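Nedus Housing Advice
Orkier Home Energy Project
Progress report to the Demchenko Fund
December 2025

Prepared by Denise Whiteley, Project Manager

1. Purpose of this report

This report covers the period since the grant was first drawn down in April. It sets out the work done against the agreed plan, the position on staffing and spending, and the matters on which we ask for the Fund's agreement. Case notes are held at the Terkden office and are not attached.

2. Summary of progress

The project offers free advice on heating, hot water and electricity use to tenants and owner-occupiers on low incomes in the Orkier district. By the end of the reporting period 631 households had received a full home visit, against a target for the whole grant of 900. Demand was slow in the first weeks and rose sharply once letters from the housing office had gone out with the rent statements. We expect to meet the target within the grant period without further recruitment.

The printed guide, "Warm Rooms, Smaller Bills", was completed later than planned. The delay arose from changes to the section on prepayment meters, which had to be rewritten when two suppliers altered their top-up arrangements. The full run of 2,000 copies has been printed and most have been placed with surgeries, libraries and the advice desk at Terkden. The large-print version is with the printer.

3. Home visits

Each visit follows the same form. The adviser reads the meter, checks the heating controls with the householder, looks at recent bills and agrees a short written list of actions. A second contact is made by telephone. Where the householder does not wish to be telephoned, a letter is sent instead.

The most common finding is that heating controls are set in a way the householder did not choose and does not understand. In many of the homes visited the timer had been left as the installer set it. Advisers have therefore spent more of each visit on controls than the plan allowed for, and less on draught-proofing. We regard this as the right use of the time but wish the Fund to be aware of the change.

The second most common matter is everyday use: kettles filled to the top for one cup, tumble dryers run half full, chargers and set-top boxes left on day and night, and long showers where the water is heated by electricity. Advice on these points is given plainly and without reproach. Householders have told us that they already know they should use less, and that what helps is to be shown which habits cost the most. The advisers now begin with hot water and drying clothes and leave small appliances until the end.

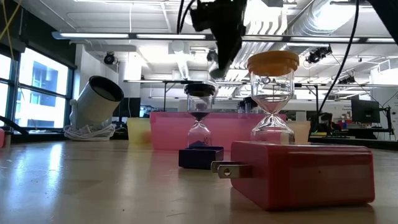

Small household items: two sand timers and a red plug adapter.

4. Group sessions

The plan provided for six group sessions and all have been held. Attendance was good at Terkden library and poor at the two evening sessions in the north of the district, where the bus service stops early. We propose to replace any further evening sessions in that area with late-morning ones.

The sessions on reading a bill were better attended than those on insulation. Several people brought bills with them and asked to go through them in private afterwards. This could not be done properly in the time available, and those concerned were offered a home visit. Future sessions will be booked with an extra hour in a separate room.

5. Referrals

Advisers refer households to other services where the need goes beyond energy advice. Referrals for debt advice have been the most frequent, followed by requests to landlords for repairs. Debt advice appointments are being offered promptly. Repairs are less satisfactory. Replies from private landlords are slow and in some cases have not been received at all. We have agreed a standard letter with the district housing office and will report on its effect in the next period.

Referrals for loft and cavity wall insulation were suspended during the summer while the regional scheme changed its rules on income. They have now resumed. Householders who were waiting have all been contacted and told what papers they will need.

6. Staffing and training

The project has been fully staffed since the second adviser took up post. Both advisers have completed the required course in energy awareness and have had further training in damp and mould. Supervision takes place monthly. One complaint was received, about a missed appointment; an apology was given and a new visit arranged.

7. Spending

Spending is within budget overall. Travel costs are higher than forecast, owing to the number of visits in outlying villages, and printing costs are higher on account of the rewritten guide. Both are covered by the saving on salaries during the period before the second adviser was appointed. A full statement of accounts has been sent under separate cover.

8. Risks

The main risk is the winter demand on the telephone line. Calls are answered between ten and four, and messages left outside those hours are returned on the next working day. If calls rise beyond what two advisers can manage, home visits will be given priority for households with young children, older residents and anyone with a breathing condition.

9. Matters for the Fund's agreement

The Fund is asked to agree the transfer of the salary saving to travel and printing, as set out in section 7.

The Fund is also asked to agree that late-morning group sessions may take the place of evening sessions in the north of the district.

Questions on this report should be sent to Denise Whiteley at the Terkden office.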